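Equipment Review: Ondex Parallel Gripper Kit

Prepared for the Skerkbridge Robotics Club by Rongrong Fang, faculty adviser

The club purchased one Ondex kit in March for use by the student manipulation team. The team's project for the year is a card-table assistant, and the gripper was evaluated on the tasks that project requires: picking up thin or boxed items near a felt surface, holding them steady, and releasing them on request.
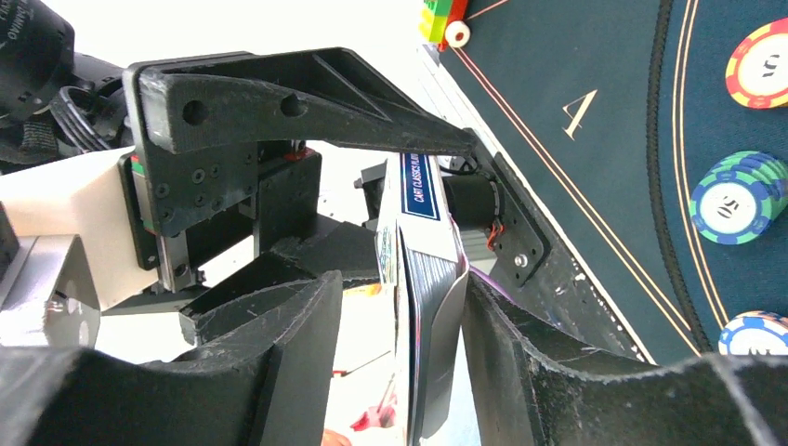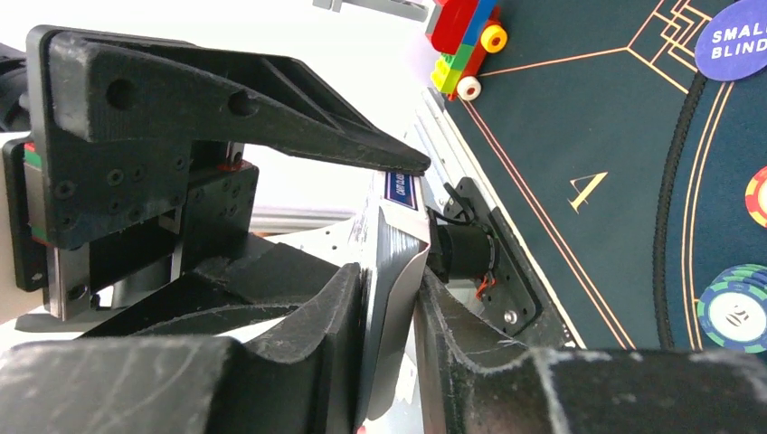

*Wrist views from the card-table task, with the printed bracket and both fingertips in view.*

## Assembly

Students in their first year of membership completed the build in 3 sessions of 90 minutes each. The printed instructions are clear through the mounting of the motors and become thin after that. The section on cable routing consists of a single drawing, and the team had to repeat this step before the wrist could turn freely. A supply of spare screws would have been welcome.

The bracket files are provided for local printing. Our first bracket cracked at the narrow end. A second, printed with denser infill, has remained in service.

## Performance

Grip on boxed items is good. The wide fingertips forgive small errors in approach, a considerable advantage for students who are still learning to calibrate an arm. A card box can be held upright at moderate force. At higher force settings the sides of the box begin to bend, and teams should set a limit in software before working with cardboard.

Slim objects are more demanding. The pads will pinch them securely, but the angle at which the object settles varies from one attempt to the next. Our programming lead, Bořivoj Šťastný, addressed this by adding a short pause and a second, gentler close to the grasp routine. Poker chips lying flat on felt remain difficult, and the team does not consider the standard fingertips suitable for them.

The wrist camera position is sound. Both fingertips stay in view during the approach, although the pads hide a good part of the table directly beneath the object.

## Durability

The fingertip pads show wear early. Scuffs and light scratches appeared well before the end of the season, with no loss of grip that the team could measure. Replacement pads are sold in packs of 6, and one pack should be sufficient for a school year. The motors have given no trouble.

## Comparison

The club also owns a Koka gripper, which closes faster and is supplied fully assembled. It is the better choice for demonstrations. For instruction the Ondex kit is preferred, as students can remove, inspect and replace nearly every part of it. Code written for our Jia controller board ran on both units with minor changes.

## Recommendation

The kit is recommended for school clubs with access to a 3D printer and at least one experienced member. Rating: 9 out of 10 for instructional value. The club intends to purchase a second unit, subject to budget approval.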